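About Gatberg

Gatberg is a small company that writes about betting odds for people who would like to understand them before handing over any money. We don't take bets. We don't hold accounts, run a casino tab or send you a text at half past eleven at night asking if you've forgotten us. If you have come looking for free spins, you have taken a wrong turning, though you are welcome to sit down for a minute.

We compare prices, explain the terms and conditions on offers, and publish a plain guide to how each kind of bet works. Most of our readers follow football, a fair few follow racing, and there is a stubborn little group who only want to know about darts. We do our best by all of them.

How it started

Kilian Rainer started Gatberg from a spare bedroom after losing an argument about an each-way bet. He was sure he had been paid short. He spent a weekend with the bookmaker's rules and a calculator, meaning to write a stern letter, and found he had been paid to the penny. The letter was never sent. The notes he had made became our first page, which explained each-way betting in words he wished he'd had on the Friday.

It is still one of the most read pages on the site. We have rewritten it 12 times and people still write in to say that the bit about place terms is confusing. They are right, and a thirteenth go is on the list.

For the first couple of years the site was called Dornomora, a name chosen late in the evening and regretted by breakfast. Callers couldn't spell it and one supplier believed we sold curtains. We changed to Gatberg and lost a good deal of search traffic, which came back in its own time. If you have an old Dornomora bookmark it should bring you here. If it brings you to a curtain shop, please let us know.

What we do all day

The largest part of the job is reading. A typical welcome offer is one cheerful line in big letters followed by a very long page in small ones, and we read the long page. Then we write down what it says: the least you can stake, the shortest price that counts, how long you've got, and what happens to your winnings if you get any of it wrong. We have a standing rule that a summary must fit on a phone screen without scrolling. Some offers can't be summarised that briefly, and we say so at the top, in bold, as a sort of review.

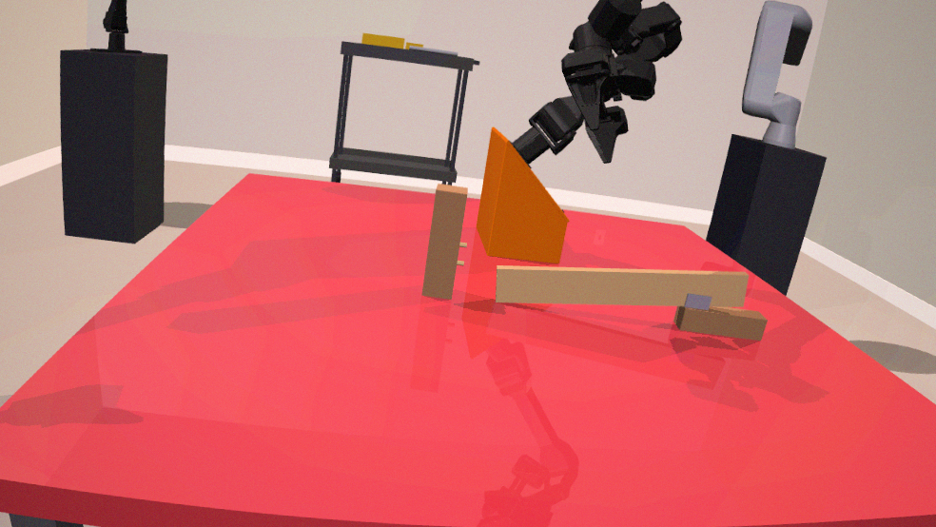
Wooden block with two pegs, on a red table

The second part is the price comparison. Our system, Virngate, gathers odds from the bookmakers we cover and puts them in one table, best price first. Virngate was built in-house and has the manners of something built in-house. It once spent the whole of a June afternoon convinced that a friendly between two village sides was a semi-final. We have since taught it to ask a person when it isn't sure, and it asks rather a lot.

The third part is the post. Readers send us bet slips they don't understand and we explain them. We won't tell you who is going to win. We have no idea, and our office sweepstake is a matter of public embarrassment.

Things we won't do

We don't sell tips. We have been asked to, often by people with very good watches, and the answer stays the same. If we could pick winners with any regularity we would be doing it quietly from somewhere warm.

We don't move a bookmaker up the table for money. The table is sorted by price and that is all there is to it. Where two prices are level, we go by the alphabet, and we are sorry to every firm whose name starts with W.

We don't use the words "risk-free". There was a spirited discussion about whether we could use them in inverted commas, and as you can see, we have now done it once. That's the ration.

How we make our money

Some of the bookmakers we list pay us a fee when a reader opens an account through one of our links. Those links are marked with a small star. Others don't pay us anything and are listed all the same, because a comparison with the awkward ones left out isn't much of a comparison. The fee is flat. We don't take a share of what you lose, an arrangement that is common in our trade and that we have never been able to explain to our mothers.

We also license the odds table to Ostrowski, who print it in their weekend sports supplement. They get the prices, we get a cheque and a very small logo on the page.

The people

There are about 80 things that need doing here and fewer people than that to do them, so job titles are loose. Kilian still edits every page before it goes up and is known for removing adjectives. We have two writers, someone who looks after Virngate, and someone who looks after the accounts and, by general agreement, the biscuits. All of us bet a little, within limits we set ourselves and write on the office wall. The wall has done more for our finances than any spreadsheet.
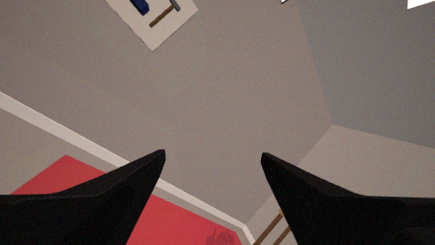
Two black gripper fingers, with a blue block and a hammer on a white card behind

New writers spend their first three weeks answering reader post before they are let anywhere near a guide. By the end of it they know what people really get stuck on, and they have usually stopped saying "simply". Nobody has ever understood a Lucky 15 simply.

Getting things wrong

We keep a corrections page and we use it. At the last count we had answered 2127 reader letters, and a healthy number of those began with the word "Surely". If you spot a wrong price, a rule that has changed or a sum that doesn't add up, write in. We check it, fix it and put a note at the foot of the page with what it used to say. Old mistakes stay on the record. It keeps us humble, and it gives our regulars something to read when there's no football.

A word about when to stop

Betting ought to cost you no more than you would happily spend on a night out. If it has begun to cost more than that, or you are hiding it from someone, or you are betting to win back what went last week, please close this page and talk to somebody. Every bookmaker we list offers deposit limits, time-outs and self-exclusion, and our guide shows you where each of them keeps the button. Some of them keep it in very odd places. You can also ask us to stop sending you our newsletter, which takes a single click and brings no pleading email afterwards.

Gatberg is for adults only. If you are under 18, go outside.

Getting in touch

Use the contact form, which goes to a real inbox read by a real person, generally before lunch. We aim to reply within 3 working days, or a bit longer in the middle of a big tournament, when all of us are pretending not to watch it. Letters are welcome too and get pinned up if they're good. Bookmakers who would like to be listed should send us their full terms in a file that can be opened - you would be surprised - and press enquiries should be marked for Kilian, who will answer them with most of the adjectives taken out.

Page last updated 4 Jun 2020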